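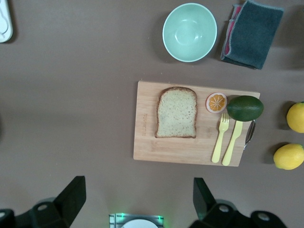 Arm 2, wrist and fingers - 3/2/24

In on a Saturday to get arm 2 back in shape before the Troncoso runs start. Anastasia's note said the fingers were closing off center and the wrist view had drifted. Both true. Left the table set up with the kitchen things, no point clearing it for wrist work.

Started with the fingers. Backed the drive off to full open, held the arm with the brake and checked each bracket by hand. Left one solid. Right one had play in it, maybe half a turn on the inner screw. Took both screws out, cleaned the old threadlocker off with a pick, put fresh on and ran them back in evenly. Used the short hex key from the Rolitz kit. The long one fouls the wrist cover and you end up rounding the head.

Finger pads looked OK. Wiped them with alcohol. The spare set is still in the Larko drawer and I didn't open it.

Then homed the gripper three times. The first home stopped early and threw the same stall warning Anastasia had. Unplugged the wrist cable, found the connector not fully seated, pushed it in until it clicked and put a new tie on the strain relief. Second and third homes were clean. Full open now reads 927 and it came back to that both times. The old value in the config was from November and I've overwritten it. Old file is saved next to it with _old on the end.

Closing force was set to 400, left it there. If someone wants it lower for bread and fruit, change it in the task file and leave the machine default alone. We lost most of a day to that last fall.

Wrist camera next. Loosened the clamp, turned it until both fingertips came up even at the bottom of the picture, tightened. Took two tries because the clamp creeps as it pulls up. Hold the body with your other hand while you tighten.

Moved over the open part of the table and opened the fingers all the way to check how they sit with the blue bowl straight ahead. Both mounting brackets show in the bottom corners with the screw heads in view, so a loose screw can be spotted from the desk if you look for it. I put a paint line across the right-hand pair after this.

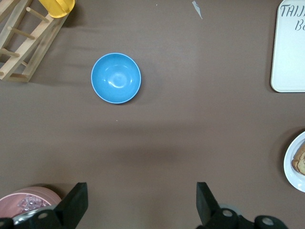 Left to do

- Re-run the hand-eye calibration. Turning the camera threw out the old one, so don't trust any pick positions until this is done. The Isham board is on top of the cabinet.
- Run 18 open/close cycles at normal speed, then check the paint line on the right bracket.
- Wipe the table down before the calibration. There are a few light specks and a small gray scrap near the top edge.
- Order wrist cable ties, the black ones. I used the last of the bag.
- Oriana to look at the stall threshold. I think it is set too tight, but the connector may have been the whole problem, so give it a few days first.

Arm parked, brake on, controller off at the wall. Tag stays on until the calibration is in.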